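Most kitchen tables in Korby were bought once and kept. The furniture works at Anico closed one January, and its last run of 200 tables still turns up in house sales — usually scratched, rarely wobbly.

Prices have crept up. A plain one fetches £500 at Sendside market, more with the drawer.

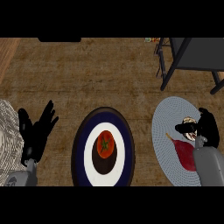 Old tops need less work than buyers think. Wash with soap, let the wood dry for 2 days, then wax. Dark blotches in a brown, weathered grain can be left alone, and a round woven placemat covers the worst of them at dinner.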